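How to Prepare for a Bookstore Reading

A first public reading usually comes with very little instruction. The store sends a date and a time, and the rest is left to the author. The steps below cover the month before, the day itself, and the half hour at the signing table.

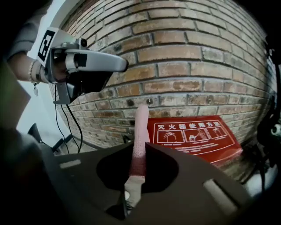 Start by asking the store four things: how long you have, whether there is a microphone, who will introduce you, and who is selling the books. The last one matters most if you are with a small press. Some stores order through a distributor, and some want you to bring copies on consignment. If it's consignment, get the split in writing before you load the car.

Step 1. Choose the pages

Most readings run too long. If you are given half an hour, plan to read for half of it and leave the remainder for questions. Two short passages work better than one long one.

Pick something from the first third of the book so you don't have to explain the plot. A scene with two people talking is easier to follow by ear than a page of description. Avoid any passage with more than three named characters. Listeners can't flip back to check who is who.

My second novel, Sultley, opens with a funeral and has nine people in it. I read that chapter at two stores before I gave it up. Now I start with the ferry scene, which is one woman and a ticket clerk.

Step 2. Mark up a reading copy

Don't read from a clean book. Print the passage in large type, 16 point or bigger, on one side of the paper only. Then edit it for the ear:

- Cut most of the "he said" and "she said" tags if your voice makes the speaker clear.
- Cut references to anything that happened earlier in the book.
- Break up any sentence you can't get through in one breath.
- Draw a line where you plan to pause and look up.

You are allowed to change your own words. My ferry scene is 2243 words in the book and 1169 in the reading copy, and in all this time one person has asked about it.

If you like to be seen holding the book, tape the edited pages inside it. Removable tape is fine.

Step 3. Time it out loud

Read the whole thing standing up, at the speed you'd use in a room. Silent reading is much faster and will give you the wrong number. Time it at least twice, on different days. I aim for 8 minutes per passage.

Then record it once and listen. You'll hear where you drop the ends of sentences, and you may find you say a character's name differently each time. Look up the pronunciation of place names too. I had been saying Makori wrong for a year until Lilian Mfaume, who ran the reading series at Berkex Books, took me aside and corrected me.

Step 4. Write your introduction

Send the store two or three sentences they can read as they are. Put your name, the title of the new book, and one fact that has something to do with it. Leave out the list of journals. Spell out anything hard to pronounce.

Bring a printed copy as well. The person introducing you may not be the person you emailed.

Step 5. On the day

Get there 30 minutes early. Find the restroom, test the microphone, and ask for water with no ice. Stand where you'll be reading and check whether the light is good enough for your pages. If it isn't, ask now - a clip-on book light in your bag solves this for a few dollars.

Start with the title and one sentence to set up the scene, then read. Don't apologize for the passage or for your voice. When you finish, say thank you and stop, so people know to clap.

Step 6. Questions

There is often a silence after "Any questions?" Ask a friend ahead of time to go first, or have one ready yourself: "People often ask me how long this took." Repeat each question before you answer it - the back row can't hear the front row.

Keep answers under two minutes. If someone gives a speech instead of a question, thank them and call on the next hand.

Step 7. Signing

Bring two pens you've tested on the book's own paper. Gel ink smears on coated stock. Ask every person how to spell their name, even Ann. Sticky notes help when there's a line, and most stores will have someone walk down it and write names for you.

Before you leave, offer to sign the remaining stock. Send a thank-you note within the week. I've been invited back to the Jistard series twice, both times by the person I wrote to.

Contact | Newsletter | © All rights reserved | Back to top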